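Streaks on Glass, Dust on Black: Cleaning the Shiny Things at Home

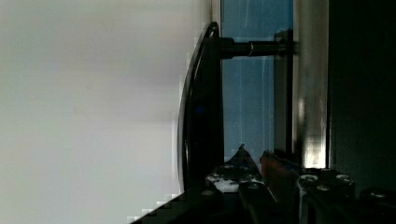
The Gendness Home Sheet, no. 8, page 3

When the sun stands low, every smooth surface in the room begins to tell how it was cleaned last time. Pale lines that run from top to bottom on a bluish pane can be old cleaner, or they can be only a reflection from the other side of the room. Before you take the cloth, move your head to the left and to the right. A reflection will move with you. A mark stays in its place, and then you can begin to work.

I write these tips after many years of cleaning in the wrong way. I used too much liquid and too many products, and I was wiping the same door again and again. Now I use less of everything and the work goes faster.

The water

For window glass and cabinet doors I mix 300 ml of lukewarm water with one spoon of white vinegar and one very small drop of dish soap. The drop must really be small. If you see foam in the bottle after shaking, there is too much soap, and this soap will stay on the glass as a gray veil. In our part of the town the water is hard, so I buy distilled water at Zieliński, the hardware store on the corner. One bottle is enough for the whole winter.

Do not use this mixture on a television, a computer screen or any panel which has a coating. For screens, take only a soft dry cloth, and if it is necessary, make one corner of the cloth a little damp with distilled water. The device should be off and cool. Never spray on the screen itself. The liquid runs down to the lower border and goes inside, and I have paid for this lesson with one good monitor.

If you do not know whether a panel is glass or plastic, treat it as a screen.

The cloth

I keep two cloths for glass, one for the wet work and one for the dry. Both are microfiber, the flat kind which looks almost like fabric for a shirt. The thick fluffy kind is good for dust but it leaves small hairs on the pane. Wash them without fabric softener. Softener stays in the fibers and gives you new streaks on the same day — for a long time I thought that my windows were guilty.

Paper towels are possible for an ordinary window, but please not for glossy plastic. Old newspaper was the method of my mother. It works on glass, your hands become black, and so does the white window frame.

Which direction

Wipe the first side of the window up and down, and the other side from left to right. If a streak is left, you know at once on which side it is. With an inside panel, where you can reach only one side, finish with long movements from the top to the bottom, each one a little over the last one. Small circles look very busy but they only carry the grease around.

Do not wash windows in full sun. I do it on Sunday in the morning, before 8, when the light comes from the side and the glass is still cool. On a warm pane the water dries before the cloth arrives.

Black and glossy parts

Black plastic with a shine is beautiful for one hour after cleaning. Stands, brackets, lamp feet and the curved edges of appliances show each fingerprint, and they scratch easily. First remove the dust without pressure, with a soft wide brush. I use a Dukley brush that was sold for make-up, and it does the job better than any duster I had. Only when the dust is away you can wipe, following the curve in one direction. If you rub dry dust into the gloss you will have fine circles in it, and they do not go out again.

Matte black is a different matter. Here a damp cloth is good, but furniture polish is not. The polish makes shiny islands on the matte surface, and then you must take it off with soapy water, and it takes half of the afternoon.

Rods, rings and narrow places

Dust likes to sit where a ring or a collar goes around a rod. A cloth only pushes it against the edge. Take a strip of old T-shirt, put it once around the rod next to the ring, hold both ends and pull them back and forth, like you would polish a shoe. For the line where the metal meets the black, a cotton bud is enough, a little damp. Dry the metal after this, also if it looks dry. Small spots of lime on a silver ring are seen from the door.

For corners between a panel and its frame I wrap the cloth over a wooden ice cream stick. Do not use a knife or a screwdriver for this, even with a cloth over it. If the dirt in the corner is hard, lay a damp piece of cloth on it for some minutes and go to do another thing.

Small lights and buttons

Many things at home now have a small light somewhere on the front. Go over it with a dry cotton bud only. If the device has buttons next to the light, unplug it before cleaning. I once started an oven timer with my dust cloth and I looked for the beeping in three rooms.

What I keep in the box

Two flat cloths, the soft brush, cotton bud package, ice cream sticks, the spray bottle and a small bottle of distilled water. The box is an old one from Venar tea and it stands under the sink. I write on the spray bottle what is inside, with a waterproof pen, and I write also "not for screens", for the other people in the house.

The mixture keeps for a month. After this I pour it out and make a fresh one.

On the next page: getting candle wax out of a tablecloth.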